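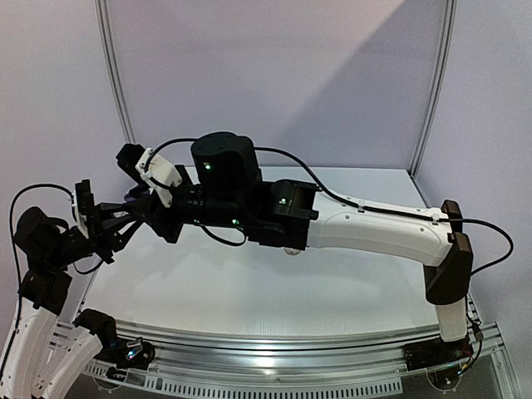 Hotositz, the supplier of interior colors and wall coatings based in Prulska, will publish its first color guide for small workrooms in January. The guide has the name Jureline and is meant for people who must choose the color of a room where work is done by hand or at a bench: repair shops, school workshops, laboratories, sewing rooms, packing rooms. Such rooms are often painted with whatever was left from the corridor. Jureline asks the reader to begin with the surfaces which are nearest to the eyes during the work. A white tabletop with pale lavender-grey panels around it is one pairing that the guide treats at length, and against these two tones a black cable is easy to follow with the eye from one end to the other. Stronger colors are then given to the door, the shelves and the wall behind the worker.

The guide contains 130 colors. They are arranged by how much light they send back into the room, from the palest to the darkest, and each has a page with its neighbors, so that a reader who likes one color but finds it too cold can move a small step to the side. Names of colors were kept short and plain. Hotositz received many complaints in the past that customers could not remember if they had ordered Morning Mist or Misty Morning, and both of these names are now retired.

Preparation of Jureline began with a survey. Hotositz sent questions to its trade customers and received 463 answers, mostly from owners of small workshops and from school staff. The most frequent wish was for a wall color that does not look dirty after one winter. The second was for help with rooms that have no window. Several people wrote that they had painted a workroom pure white on all sides and were tired of it after a few months, especially under ceiling lamps with a cold light.

Test rooms were then painted at the Hotositz site in Prulska and at the partner studio Nakpan, which has advised on light and color for public buildings for 15 years. Nakpan looked at each color under warm lamps, cold lamps and daylight from the north. Colors that changed too much between the lamps were taken out of the guide, also some that the Hotositz sales team liked very much. One green, for example, was pleasant at noon and looked like old mustard at 5 p.m.
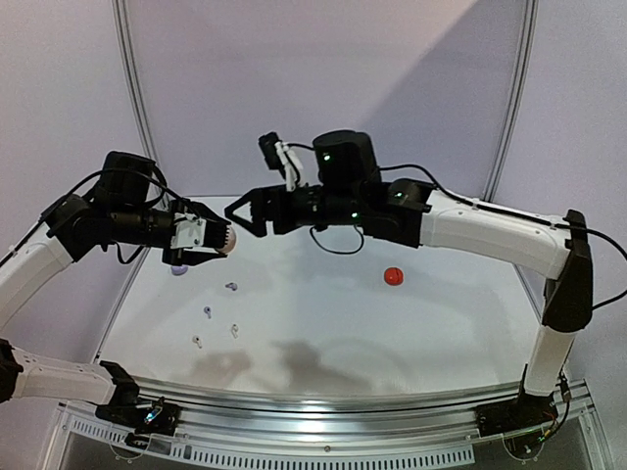

A separate chapter is about gray. Many customers ask for "a normal gray", and the guide explains that such a color hardly exists on a wall. Gray takes a little from everything close to it - the floor, the ceiling, even a delivery van which stands in front of the window. Jureline divides the grays into families leaning to blue, to green, to brown and to lavender, and recommends to hang a large painted card in the room for a full day before ordering. The lavender family was added late, on the advice of Nakpan, and is the smallest in the book.

The guide also speaks about finish. For walls near a work surface it recommends matt or low sheen, as a glossy wall returns the lamp into the eyes. For the lower part of a wall, where chairs and boxes touch it, a harder satin coating is suggested in the same color. The difference can be seen from the side when light falls along the wall, and the guide says so openly, with advice on where to place the border between the two finishes.

Older Hotositz colors remain available. A table at the end of the guide shows which Jureline color is closest to each of them, so that a room can be repaired without painting it again completely. Where no close color exists, the table is left blank.

The printed edition comes with painted cards and will be sent without charge to the first 200 schools and training workshops that ask for it. Trade customers can order it together with their next delivery. A shorter edition without cards will be ready for download from the same month. Hotositz asks readers to remember that a color on a screen is only a first orientation.

About Hotositz
Hotositz makes wall coatings and interior colors in Prulska and sells them to painters, workshops and public buildings.

About Nakpan
Nakpan is a studio for light and color planning. It works with architects, schools and manufacturers.

Requests for review copies and painted cards can be sent to the Hotositz press office in Prulska.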